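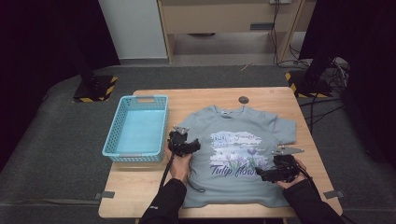 The works council office at the Femberg plant in Brakville opens its doors once a year, and I went on 16 Oct 2018 with a small group from our union branch. The plant handles clothing returns for several retailers, and the agreement with management covers 97 percent of the staff. Most of the talk was about how a returned item is graded and who decides the time allowed for it. A short-sleeved T-shirt with a printed front, like the pale one with purple tulips laid out flat on a table, falls in the lowest pay grade for handling. The council wants that grade dropped.

We spent the first hour on the pay scale. There are four grades now, down from 10 before the merger with Floveck. The employer side said the shorter scale was easier to run. The council said it had left people stuck at the bottom with no step up -- a complaint we hear in our own branch.

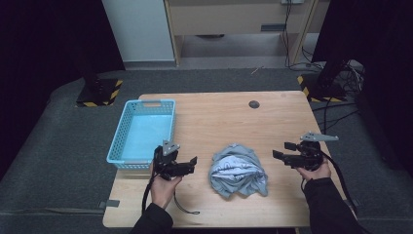 The merger also brought two agreements under one roof. Former Floveck staff kept their old shift premium until February, when a joint text replaced it. Haddad, the logistics firm next door, is not in the employers' association and pays its own rates. Talks there have not started.

Lunch was in the canteen, paid for by the branch. Copies of the joint text were on a table by the exit, in English only.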